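Search this site Go

Write Down What a Bad Take Is

Gladys Bedoya

Most labs that collect hand-held gripper demonstrations have a rule for starting a recording. Very few have a rule for throwing one away. I think the second rule matters more, and I think it should be on paper before the first operator picks up a tool.

I spent part of last winter reviewing recordings for Goken, where two teams had been doing the same cable tasks for the same project. One team had kept nearly everything. The other had deleted any take in which the operator dropped the cable, even if the cable was picked up again a moment later. Both teams thought they were following good practice. When the sets were merged in December, 106 takes had to be looked at again by hand, and the people who recorded them could no longer say why some had been marked "ok" and others "ok?".

The question mark was my favorite part of that job and also the most expensive.

A drop is a good case to argue over. If the operator recovers, the take shows a recovery, and a robot that never sees one will have trouble when it needs one. If the operator drops the cable, puts the tool down and fixes it with bare fingers, the take teaches something we don't want. Those are different events and they need different labels. A single box marked "failed" hides the difference.

The draft we wrote after that, which we called Trokedari for reasons of office history, has seven lines. It says who may reject a take, when, and with which word from a short list. It says a rejected take is moved and kept, never erased. It says the person who recorded a take doesn't get the final say on it. Operators disliked that last line at first, and I understand why. It feels like being graded. I would still keep it.

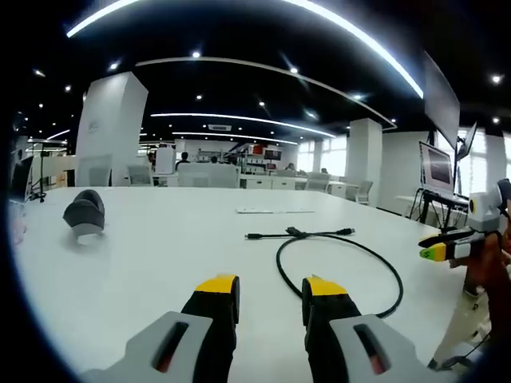
Photo: Trokedari project / G. Bedoya

Cables are where loose rules hurt most. A splitter with two short plugs and a long loop can lie on a table in any number of ways, and two operators with two grippers will not agree on what counts as a clean start. Does a loop that crosses itself count? May another object share the table? Our draft says yes to both, provided the start is logged. Another group may say no. Either answer can work if it is written down and dated.

The usual objection is that rules slow people down. They do, for the first week. Reviewing old takes is slower, and it falls on someone who wasn't in the room.

I would like to see groups publish their rejection rules next to their data. A page is enough. If yours is longer than ours, send it to me and I'll read it.

Contact | © 2024 Gladys Bedoya | Back to top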